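Does a Capsule Wardrobe Save Money?
Student project report, Lingyun Tan
Tuesday, March 4, 2008

The claim

Every style column I read in December said the same thing: own fewer clothes, pick ones that match, and you will spend less and dress better. I have my doubts about advice that begins with a shopping list. The Hellelura guide, which our class used as a starting point, tells you to clear your closet and then buy 30 basic pieces. The whole set, priced at the stores it suggests, came to $1,211.

What I did

Four classmates agreed to dress from a short list for four weeks. Two used the Hellelura list and borrowed whatever they were missing. The other two picked their own pieces from what they had. Everyone kept a diary of outfits and wrote down anything they bought.

What came out of it

The two on the guide's list complained about the blazer and the trench coat – neither of them has anywhere to wear a trench coat. Ornell quit the list in week three for a cousin's wedding and came back afterward. Qian, choosing from her own closet, bought one pair of tights and said mornings were easier. She also said she was bored, and I put that in because the guides leave it out.

Spending went down in both groups. I don't trust this much. People who know they are being watched are careful, and right after the holidays is when most students are broke anyway.

Problems

The group is tiny, and they are all my friends. I had planned to compare against the Zukard shopping survey but it lumps shoes in with clothes, so I dropped it.

Storage is the part of the method I believe least. The guides say to pack away what you aren't wearing and see if you miss it. Put a winter's worth of sweaters in a big crumpled plastic bag, the cloudy kind that only lets a faint grayish tint through, and of course you won't miss them. You can't tell what you own. I would want a test with open shelves before I called that proof of anything. 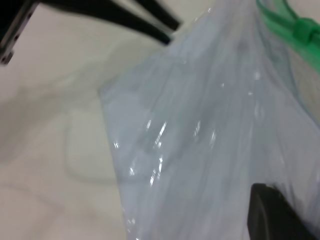
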